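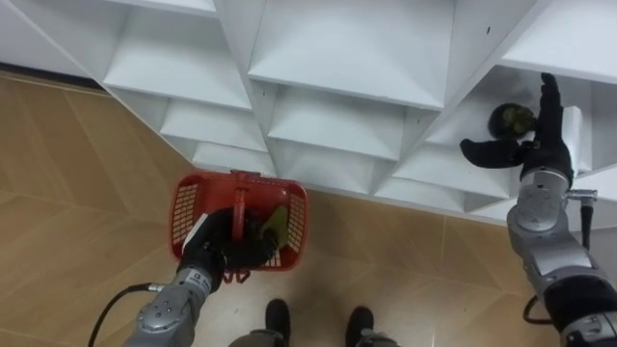 ## 4. Placing and leveling the Keslow shelving unit

Read this section before you load the shelves. You will need a spirit level, a tape measure, a pencil, a Phillips screwdriver, a drill and the bag marked W from the hardware box. Two people are needed for steps 3 to 6.

If you have not finished Section 3 (joining the panels), go back and do that first. The back braces must be on before the unit is stood upright.

### 4.1 Choosing the spot

1. Pick a wall that is flat and dry. Keep the unit at least 17 inches from any radiator, stove or heating vent.
2. Check the floor with the spirit level in both directions. The feet can make up small differences. They cannot correct a floor that slopes toward the room by more than the width of one foot pad.
3. Look for outlets, light switches and baseboard heaters behind the place where the unit will stand. You will not be able to reach them later without emptying the shelves.

**Note:** On tile, try to set each foot near the middle of a tile. A foot that sits across a grout line can rock, and it may loosen the grout over time.

### 4.2 Standing the unit up

**CAUTION: Do not lift the unit by its dividers. Hold it by the outer panels only.**

1. Lay a blanket on the floor and rest the unit on its back.
2. Screw the feet into the bottom panel until they stop, then back each one out by two full turns.
3. With one person on each side, tilt the unit up slowly. Keep your feet clear of the bottom edge.
4. Walk it toward the wall by lifting one side at a time. Do not drag it. Dragging bends the threads on the feet and will scratch most floors.
5. Stop when there is a hand's width between the back of the unit and the wall. You need this gap for the next part.

### 4.3 Leveling

1. Set the level on the top panel, running left to right.
2. Turn the feet on the low side counterclockwise (seen from above) to raise it. Make small turns and check again after each one.
3. Set the level front to back and repeat.
4. Press down on each top corner in turn. If the unit rocks, lower the foot on the opposite corner until it touches the floor.
5. Check the joints. Any gap that has opened between two panels means the unit is being twisted. Go back to step 1.

### 4.4 Fixing to the wall

**WARNING: The unit must be fixed to the wall, even when it is only lightly loaded. A child climbing on the shelves can pull it over.**

1. Push the unit back against the wall and mark the two bracket positions with the pencil.
2. Pull the unit away and drill at the marks. For drywall, use the gray anchors in bag W. For brick or concrete, buy anchors made for that material. They are not supplied.
3. Screw the brackets to the wall, then move the unit back into place.
4. Fasten the brackets to the top panel with the short screws. Tighten by hand. A power driver will strip the holes.
5. Pull gently on the front of the top panel. It should not move.

### 4.5 Loading

- Put the heaviest things in the lowest row.
- Load from the bottom up and spread the weight from left to right.
- Do not wedge things in hard where two panels meet at an angle. This pushes the joint apart.
- Check the wall screws one month after loading and twice a year after that.

Clean the panels with a soft damp cloth and dry them right away. Do not use bleach, scouring pads or furniture wax.

### 4.6 Missing or damaged parts

Check the parts list inside the carton lid before you call. Replacement feet and brackets are both ordered as kit 1763. Single panels are ordered by the letter stamped on the back edge. Have your proof of purchase ready.

Write to Devance Home Storage, Parts Desk, attention Gertraud Zaugg. Units bought through Itesstead stores can also be returned to the store in the original carton.

Section 5 covers adding a second unit beside the first. Do not stack one unit on top of another.

*Text revised November 18, 2024. Replaces the October printing.*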